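How to Sort Out a Colour Palette for a Quilt (Before You Cut Anything)

Updated 11/09/2025 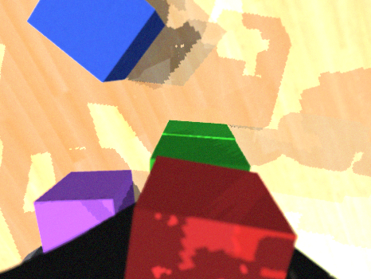 A reader wrote in after my last post to ask whether she really had to own a colour wheel, as she'd been quilting for years by holding fabrics up at the window and squinting. My answer was no, you don't, and squinting is a perfectly good method that I'll come back to in a minute. But if you're like me and you freeze up in front of a full shelf of fabric, a bit of a system helps enormously.

Start with one colour you love. Just one! Mine is nearly always a blue, and I've stopped fighting it. Cut a small swatch and put it down on a plain surface in daylight, well away from anything patterned (I've been fooled by a floral tablecloth more than once).

Next, choose its neighbours. Blue sits between green and purple on the wheel, so those two will get along with it without much effort from you. A quilt made only from neighbours is restful and rather lovely on a bed, though it can go a bit sleepy from across the room.

That's where the accent comes in. Pick something from well outside your little family, a warm red for instance, and use far less of it than you think you need. In my Pola quilt, a lap-sized pattern with 424 pieces, only 31 are red, and they're still the first thing visitors mention.

Now for the squinting. Lay your swatches side by side, step back and half close your eyes until the colours blur. If two of them melt into one, they're too close in value, and you'll want to swap one for something lighter or darker. Taking a black and white photo on your phone does the same job, and it's kinder on the forehead.

Once you're happy, sew one test block and leave it up on the wall overnight. I skipped this step in May with the Midus pattern and unpicked an entire row of mustard, grumbling the whole way through a pot of tea.

Last of all, write your palette down. I pin a snip of each fabric to a card with the name of the quilt and how much I bought, and the card lives in the tin with my bobbins. If you run short halfway through the borders, you can take it straight to the shop and match it at the counter.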